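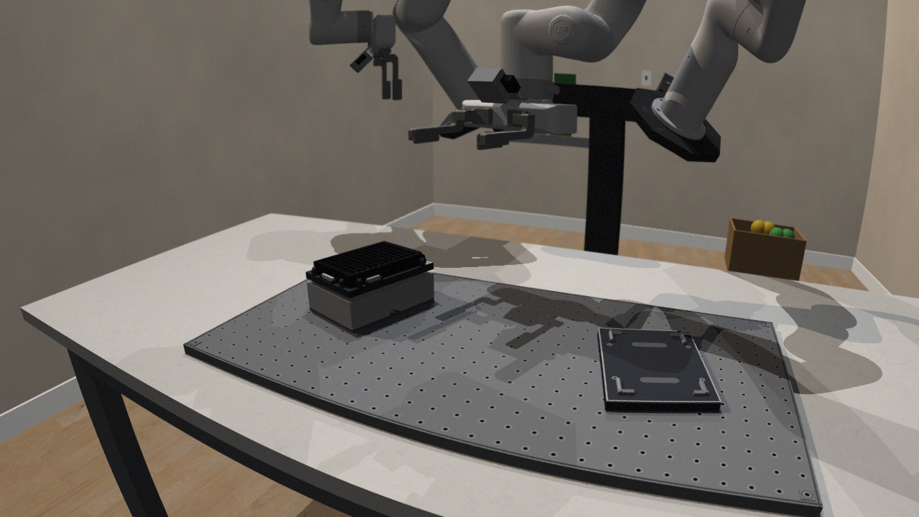
双臂仿真里搬孔板，夹爪开口 86 mm 和 110 mm 该选哪个？顺便问腕部相机和控制器

Cirkley 社区 › 机械臂与末端 › 夹爪
浏览 3,877　已有回复

小满不下班

我们组在仿真里搭了一个双臂工位，任务很简单：把带方格孔的黑板从左边那台灰色方盒设备的顶部平台上取下来，放进右边的扁平托架。托架四个角有 L 形角件，板要落到角件中间才算成功。两条臂都装在桌子后面的支架上，目前只用右臂干活，左臂停在一边不动，以后打算让它做别的工序。

实物还没有买，先在仿真里把夹爪定下来再走采购。手上有两个夹爪模型可以换：

一个是 Brendon，两指平行，最大开口 86 mm，指面平，整体比较窄。
一个是 Badomico，也是两指，最大开口 110 mm，指节是连杆带的，指身更宽更厚。

我们从短边方向夹，板的短边只比 86 mm 小一点，所以 Brendon 理论上能夹，实际上两边几乎没有余量。Badomico 的余量很足，但是手指厚，我担心放板的时候手指会撞到角件。

每个夹爪各跑了 1,000 个回合，方盒设备和托架的位置每回合随机挪一点，朝向也随机转一个小角度。控制器用的是同一套，位置控制，轨迹由规划器给，抓取位姿直接读仿真里的真值。结果是这样的：

Brendon 的失败几乎都在抓取阶段。张到最大往下走，一根手指压在板的上沿，板被压歪，或者从平台边上滑出去。只要夹住了，后面放板基本没有问题。

Badomico 抓取阶段很稳，失败集中在放板。手指跟着板一起下去，外侧碰到角件，板就停在角件上面，一个角高一个角低。松开以后有时候自己滑进去，有时候就卡在那里。

总成功率两个差得不多，Badomico 稍微好一点，但是我不太敢拿这个差距去说服别人。

还有两件事想一起问：

第一，腕部相机。现在相机斜装在夹爪上方，取板的时候看平台看得很清楚，放板的时候板把托架挡掉了大半，角件只能看到靠外的。以后上实物没有真值可读，要靠这个相机对位，我不知道应该换安装角度还是再加一个固定相机。

第二，控制器。有同事说放板卡住是位置控制太硬造成的，换阻抗控制就好。我试过一次，把刚度调低以后板倒是不卡了，但是抓取的时候手指会被板推偏，夹得不正。是不是应该两个阶段用不同的参数？

补一张 Badomico 在托架这边的：
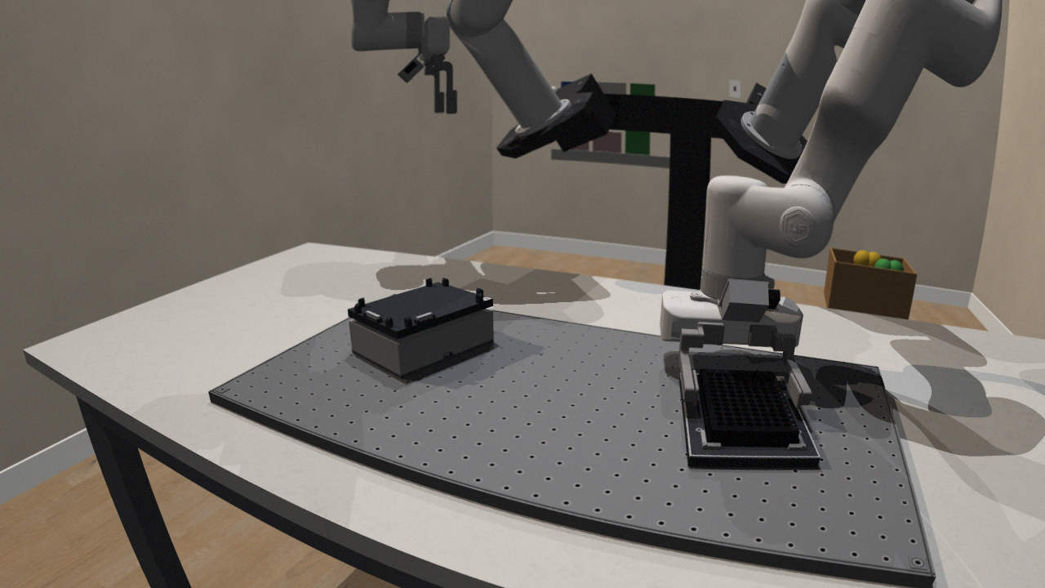
右臂夹爪跨在方格板两侧，左臂夹爪空着，指尖朝下

从这个角度能看出来，手指和夹爪本体占的地方都不小。托架前面两个角件就挨着板的角，换到真机上我估计会更紧张。

夹爪预算只够买一种，两条臂装一样的。请用过的人说说。

Keir Lindsay

先说结论：在你的任务里我选 110 mm 的，然后换手指。

夹爪的本体和手指要分开考虑。你现在比较的其实是两套出厂手指，开口行程是本体决定的，没有办法改；手指厚度是可以改的，自己画一副薄的装上去就行。86 mm 的本体夹一块接近 86 mm 的板，行程已经到头了，手指改得再薄也只能从指根偏置上抠出一点余量，抠完以后夹紧行程又变短。110 mm 的本体给你留了改的空间。

手指我建议这样画：

1. 指身从夹爪往下保留原来的厚度，接近板的那一段向内收薄，薄的部分长度要大于角件的高度再加一点下探量。
2. 指面宽度不要超过同一侧两个角件之间的净距，左右各留出位置误差。你的角件在四个角，每条边中间是空的，手指应该从中间这段下去，不要贴着角。
3. 指尖内侧底部做一个很小的台阶，托住板的下沿。只靠摩擦夹一块薄板，搬运途中加速度一大就会往下滑，仿真里摩擦系数如果给得偏高，这个问题是看不出来的。
4. 指尖外侧倒一个斜角，万一碰到角件，能滑下去而不是顶住。

台阶不要做太大。做大了，松开时手指需要多张一截才能脱开，外侧又会碰到别的东西。另外托架上如果没有给指尖留下探的空间，台阶就要再薄，先在模型里量一下板底和托架表面之间剩多少。

取板那边也要看一眼。你的设备平台四周有短柱，手指下去的位置要避开柱子。薄指在这里同样有好处。

然后是你的测试方法。1,000 个回合的数量够用了，但是只比总成功率没有意义，你自己已经看到两边失败的原因不一样。建议把记录拆成四段：下探、夹紧、搬运、放置，每段单独统计，再把失败那一刻板和托架的相对偏移存下来画成散点。如果放置失败都集中在偏移较大的一圈，那是对位精度的问题；如果偏移很小也失败，那就是手指和角件干涉，换控制器也没有用。

还有一点，你现在读的是真值位姿。真值加 Brendon 都夹不稳，换成相机估计出来的位姿只会更差。可以先不接相机，直接在真值上叠加一个噪声，把噪声从小到大扫一遍，看两个夹爪各自在哪里开始掉。这条曲线比总成功率更适合拿去说服采购。

控制器的问题：对，分阶段给参数。我的做法是

下探：位置控制，走慢一点，设一个竖直方向的接触力上限，超过就抬起来重来。
夹紧：臂的水平刚度放低，特别是沿手指开合方向的刚度，让臂自己居中。夹爪这边限力。
搬运：刚度恢复，限制加速度。
放置：最后一小段把水平刚度和绕竖直轴的转动刚度放低，竖直方向保持中等，接触以后轻微左右晃一下再松开。

你说刚度调低以后手指被推偏，我猜你是六个方向一起调低了。绕水平轴的两个转动方向要保持硬，否则夹爪会歪头，看起来就像手指被推开。

仿真里调这些参数要小心接触求解器的设置。步长太大的时候，阻抗控制会表现得比真实情况更软，或者在接触面上抖。先把步长减半跑一小批，结果不变再继续调。

阿榫_自动化

我觉得你们想复杂了，直接上吸盘不就行了，孔板上面平的，一吸就走，什么角件都碰不到。我们厂里全是吸盘，没见过谁用夹爪搬这么平的东西。

　　小满不下班 回复：上面全是方孔，没有能吸的平面。实物里面还会有样品，上面不能碰。

　　阿榫_自动化 回复：那当我没说。从侧面夹吧。

Mühlbauer 用户老汪

只回答相机那部分，夹爪楼上说得够细了。

我们线上是 Mühlbauer 的臂，跟你的不一样，但是相机的安装思路通用。腕部相机放板的时候看不全托架，这个跟角度关系不大，板就在相机和托架中间，你怎么转都会挡。转到能看见托架的角度，取板时又看不见自己的手指了。

我们的做法是不要求它在放的那一刻看见。流程是：

取板之前，空手先到托架上方停一下，拍一张，把四个角件的位置算出来，换到臂的基座坐标系里存起来。
再去取板。取板前在平台上方也拍一张。
放的时候按存下来的位置走，相机只用来看靠外的角件，做一个粗校验，偏差超过门限就退回来重拍。

只要托架在这段时间里没有被人动过，这个办法够用。代价是多一个来回，节拍会长。你们是实验室用，应该不在乎。

固定相机能加就加，装在支架立柱上往下看最省事，两条臂共用。但是臂自己会挡，右臂到托架上面的时候，从立柱看过去中间隔着小臂和腕。所以固定相机也要挑时间拍，臂让开的时候拍。

如果两个都有，我会让固定相机负责找东西大概在哪，腕部相机负责最后的精确位置。不要反过来。

标定不要偷懒。底下那块带孔的板是现成的基准，孔距是已知的，让腕部相机在几个不同位置看孔，验证手眼标定有没有漂，比专门摆标定板方便。仿真里也可以照这个流程写，以后代码直接搬到真机上。

黑色的板在黑色的托架里，真机上对比度会很差。仿真里能看见边缘是因为渲染的光比较好，现场灯一换就没了。我们后来在托架角件顶面贴了白色的哑光胶带，识别一下就稳了。胶带会起边，隔一阵要换。

小满不下班

谢谢两位，先按 Keir Lindsay 说的做了一部分，回来更新一下。

把放置失败那一刻的偏移画出来了，Badomico 的失败点在小偏移的区域也有不少，所以确实是手指和角件干涉。指面宽度量了一下，出厂手指比我想的宽，贴得离角件很近。

薄指画了第一版，指身下半段收进去，指尖加了台阶。同样的随机范围重跑，放板卡角件的情况少了很多，剩下的主要是朝向转得比较大的那些回合。分阶段参数也用上了，绕水平轴的转动刚度保持原值，夹紧时不再歪头。我之前确实是六个方向一起调的。

台阶第一版做大了，松开时会把板带起来一点，改小以后好了。

噪声扫描跑了一半。Brendon 很早就掉下去了，Badomico 加薄指还在平的那一段，后半段跑完再贴曲线。

相机打算照老汪的流程写，先空手拍托架。固定相机的位置还在试，装在立柱上时右臂会挡住托架靠里的那一侧，等我把拍照时机改到右臂抬起之后再看。

Keir Lindsay

朝向大的那些回合，检查一下放置前有没有对腕部转角做补偿。如果抓取时板在指间就是斜的，夹紧以后要重新估一次板相对夹爪的角度，不能沿用抓取前的值。用平指面夹直边，正常会自己摆正，你加了台阶以后摆正的阻力会变大，可以看看夹紧完成时的残余角度。

另外薄指在仿真里是刚体，真的打印出来会弯。先算一下指尖受力时的变形，塑料不够就用铝的。

小满不下班

残余角度确实没有重新估，用的是抓取前的值。改了再跑。手指材料我去问一下加工那边，能做铝的就直接做铝的。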